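Naltotard 4
Perception software for clear and shiny things

Glassware is where a lot of grasping pipelines give up. Depth drops out, the rim vanishes, and whatever is on the table shows straight through the wall. We love this problem, and Naltotard 4 is the best go we've had at it!

It takes plain color video from a wrist camera and gives your planner a glass wall, a liquid surface and a confidence value for each, 23 times a second. No depth sensor needed (though it will happily use one).

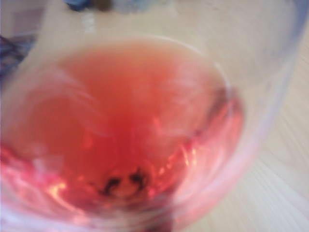 Wrist view, close in: pinkish-red liquid in a clear glass, out of focus.

Soft, blurry close-ups like this used to end in a stop. Version 4 carries on from the colors and the curve of the wall, and if confidence falls below your limit it asks the planner to back off and look again. Marit Skjelbred rewrote that part in March, and it's a joy to use.

Training set: 418 glasses and cups
Install size: 84 MB
Works with: Flitia planner, Macaraeg arm drivers
Interface: Python and C++
Not yet supported: cut crystal, stacked glasses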